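Como tirar o cheiro de mofo da roupa guardada
Guia passo a passo, por Heiðrún Kirkegaard

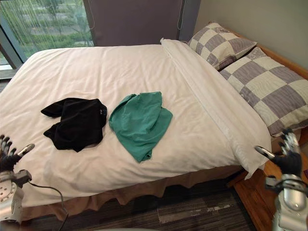 Quando me mudei para Marar, em março, a minha roupa passou 11 semanas dentro de caixas fechadas. Abri a primeira caixa e o cheiro era forte. Lavei tudo duas vezes com muito detergente e o cheiro voltou assim que vesti uma camisola e comecei a andar. Depois aprendi a fazer de outra maneira, e é essa maneira que escrevo neste guia. Peço desculpa por alguma palavra menos certa, o português é a minha terceira língua.

O que é preciso

Vinagre branco de álcool, o mais barato
Bicarbonato de sódio
Uma bacia ou um balde grande
Detergente normal, em pouca quantidade
Um lugar com corrente de ar

Primeiro passo: separar

Tire toda a roupa e cheire peça por peça. Parece ridículo, mas muitas peças não têm cheiro nenhum e não precisam de tratamento. Faça um monte para o algodão, outro para as fibras sintéticas e outro para a lã e a seda. Veja também as etiquetas. As peças com pontinhos pretos ficam à parte, e convém sacudi-las na rua e não dentro do quarto.

Segundo passo: arejar

Pendure as peças durante uma tarde inteira num lugar seco e com vento. O sol direto ajuda no algodão branco. A roupa escura deve ficar do avesso e à sombra, para não perder a cor.

Terceiro passo: pôr de molho

Para o algodão e os sintéticos, misture uma parte de vinagre com quatro partes de água fria. Deixe a roupa uma hora, mexendo de vez em quando. A lã fica só quinze minutos e não se torce. Para a seda não uso este método, levo à lavandaria.

Atenção: nunca misture vinagre com lixívia. A mistura liberta um gás perigoso.

Quarto passo: lavar

Escorra e ponha na máquina com metade do detergente habitual. Escolha a temperatura mais alta que a etiqueta permite. Não encha o tambor, dois terços chegam. O amaciador fica de fora, ele cobre as fibras e prende o cheiro. Se o cheiro continuar, repita a lavagem com meia chávena de bicarbonato diretamente no tambor.

Quinto passo: secar até ao fim

Foi neste ponto que eu errava. As costuras, os punhos e os bolsos demoram mais a secar do que o resto. Toque neles com as costas da mão; se os sentir frios, ainda têm humidade. Espere mais umas horas.

Antes de guardar de novo

Limpe o interior do armário com um pano e vinagre, e deixe as portas abertas uma noite. Afaste o móvel da parede uns cinco centímetros. As caixas de cartão absorvem humidade, por isso passei a usar sacos de algodão.

A minha vizinha Usha Mathew põe também um pratinho de bicarbonato em cada prateleira e troca-o todos os meses. Experimentei no armário do corredor e vou continuar.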